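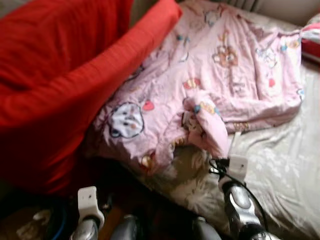 Slide 4: Finger pads on bedding

Two grippers, white pads, printed pink cover on a pale patterned sheet. Point out the loose flap near the right gripper. Thin folds are the hard case for pad A — it needs an edge standing clear of the sheet. Trial count: 52 grasps per pad, same controller.

Slide 5: Head camera view

Pillows, striped bolster and dark headboard all in view. Mention the small white cloth mid-sheet: low contrast, good test for the Huronton camera.
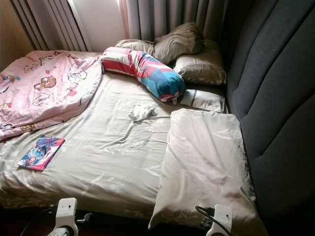 Akosua Dramani

Questions on cable routing go to Halina. Next slide: force limits.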